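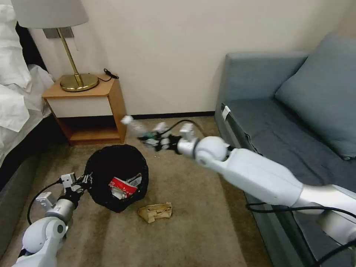 Wer sich das Aufräumpaket von Truko ins Haus holt, bekommt zuerst eine Broschüre und dann einen Techniker. Die Broschüre verspricht ein »bezugsfertiges Zimmer auf Knopfdruck«. Ich vermiete in Flurkby möblierte Zimmer und habe das Paket im Oktober 2019 zur Probe gehabt. Von bezugsfertig rede ich nach dieser Zeit ungern. Es geht um Müll vom Boden in den Eimer, und auch das will vorbereitet sein: Eine durchsichtige Plastikflasche im rechten Greifer sieht nach Fortschritt aus, aber die zerknüllte Papiertüte vor dem Eimer liegt dann immer noch auf dem Teppich. Die folgenden Schritte sind das, was ich mir vor der Probe gewünscht hätte.

## Vor dem Termin

Die Probe kostet 700 Euro Anzahlung, die beim Kauf angerechnet werden. Bei Rückgabe behält Truko 50 Euro für die Reinigung. Das steht so im Angebot. Nicht im Angebot steht die Anfahrt, also vorher schriftlich bestätigen lassen.

1. Das Zimmer auswählen, das wirklich Ärger macht. Der Vertreter wird das leerste vorschlagen.
2. Teppich lassen, wie er ist. Glatte Böden führt die Firma in ihren eigenen Räumen vor, das sagt über Ihr Haus wenig.
3. Eigenen Müll bereitlegen: Flaschen mit Deckel, Papiertüten, Kartonverpackungen, Folie. Der Testsatz von Truko besteht aus sauberen Würfeln.
4. Den Eimer benutzen, den Sie sonst auch haben, mit dem Beutel, den Sie sonst auch haben. Ein umgeschlagener Beutelrand gehört unbedingt dazu.

## Der erste Durchgang

Stellen Sie den Eimer auf den freien Teppich zwischen Bett und Sofa und legen Sie erst einmal wenig aus. Dann starten und Abstand halten. Der linke Arm wartet meist am Eimer, der rechte holt die Sachen. Notieren Sie für jedes Teil, ob es beim ersten Zugriff gefasst wurde und wo es gelandet ist. »Ungefähr im Eimer« zählt als daneben.

Bleibt ein Teil liegen, nicht nachhelfen! Der Techniker schiebt gern mit dem Fuß ein bisschen zurecht und redet dabei über das nächste Update.

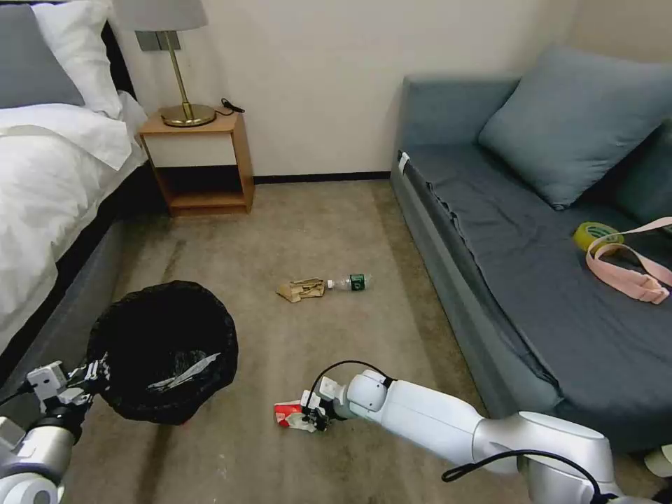 Sena Atinga hat mir auf den ersten Entwurf dieser Anleitung geschrieben, ich sei zu streng, bei ihr laufe das Paket in zwei Zimmern und sie müsse nur noch einmal am Tag nachsehen. Auf meine Rückfrage, was sie denn dann finde, kam: meistens Papier.

Das deckt sich mit meinen Notizen. Flaschen sind dankbar, sie haben eine feste Form. Zerknülltes Papier hat jedes Mal eine andere, und beim Zusammendrücken ändert sie sich noch einmal. Wer das Paket beurteilen will, sollte deshalb nach Material getrennt Buch führen, sonst heben die Flaschen den Schnitt.

## Der zweite Durchgang, diesmal ernst

Jetzt dieselben Sachen, aber dichter beieinander, etwa Flasche und Tüte direkt nebeneinander. So liegt Abfall in bewohnten Zimmern nun einmal. Lassen Sie die Reihe sieben Mal laufen und ändern Sie zwischen den Läufen nur die Lage der Teile. Weniger Läufe halte ich für Dekoration.

Achten Sie auf diese Punkte:

- Erkennt das System zwei Teile oder eins?
- Bleibt der Beutel am Rand des Eimers, oder zieht ihn ein Finger mit hinein?
- Was tun die Kabel an den Armen, wenn das Gerät nah am Sofa arbeitet?
- Wie lange steht alles still, bevor eine Fehlermeldung kommt?
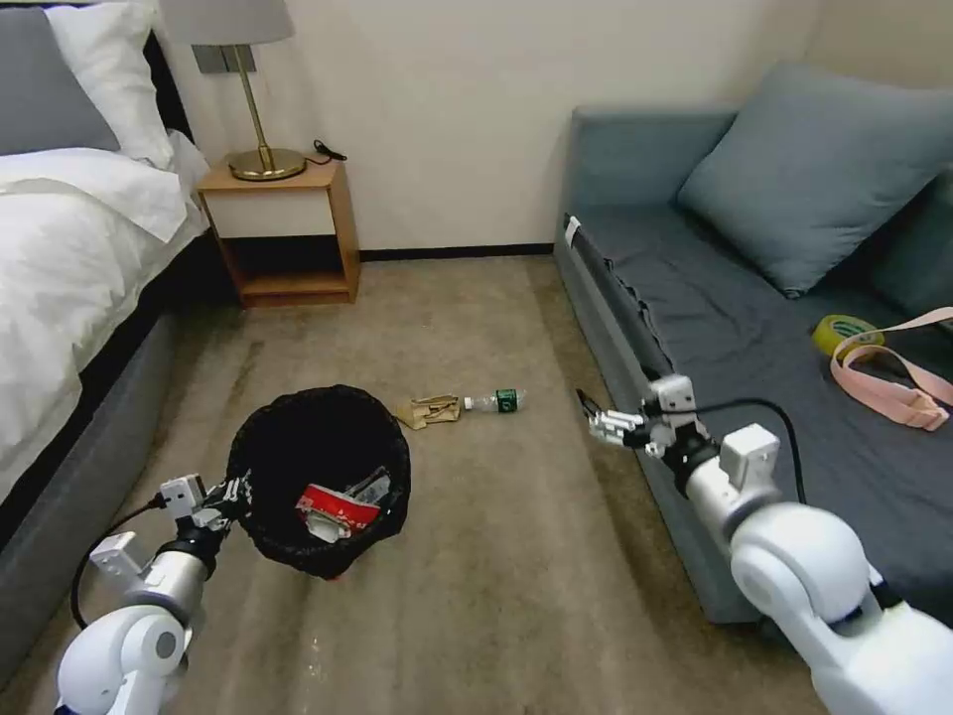
Die letzte Frage klingt kleinlich, war bei mir aber die teuerste. Ein Gerät, das ohne Meldung stehen bleibt, muss jemand beaufsichtigen, und dann kann dieser Jemand die Tüte auch selbst aufheben. Satish D'Souza von der Hotline riet, die Wartezeit im Menü *Ablauf > Geduld* herunterzusetzen. Das geht. Danach kamen die Meldungen schneller und öfter.

## Sofa und Bett

Laut Prospekt räumt Truko auch »Sitz- und Liegeflächen«. Probieren Sie das zuletzt, und nehmen Sie vorher herunter, was Riemen oder Schlaufen hat. Die Sitzfläche muss im Plan als eigene Zone eingetragen sein, sonst behandelt die Software sie als Hindernis. Überhängende Bettwäsche würde ich gleich mit als Sperrzone markieren - der Techniker fand das übertrieben, hat es aber auch nicht ausprobieren wollen.

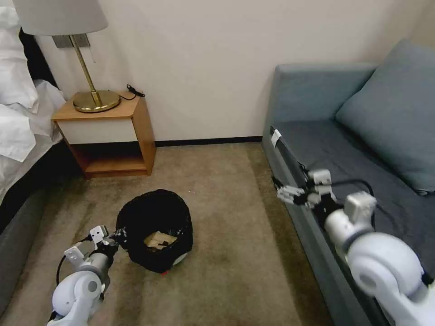
*Rechter Greifer über der Vorderkante des Sofas, der linke unten am Eimer.*

Auch Etiketten an den Polstern gehören in die Notizen. Fragen Sie gezielt, wie das Gerät sie von Abfall unterscheidet, und lassen Sie sich die Antwort vorführen.

## Rechnen

Der Wartungsvertrag kostet 1.008 Euro im Jahr. Teilen Sie das durch die Zimmer, in denen das Gerät laufen soll, und legen Sie die Stunden fürs Nachsehen obendrauf. Der Rechner auf der Truko-Seite lässt diese Stunden weg. Bei mir blieb es danach bei der Rückgabe. Rasmus Sakalauskas will im November eine neue Greifersoftware aufspielen und hat mir eine zweite Probe angeboten. Ich habe zugesagt, unter der Bedingung, dass mein Müll verwendet wird und die Würfel im Auto bleiben.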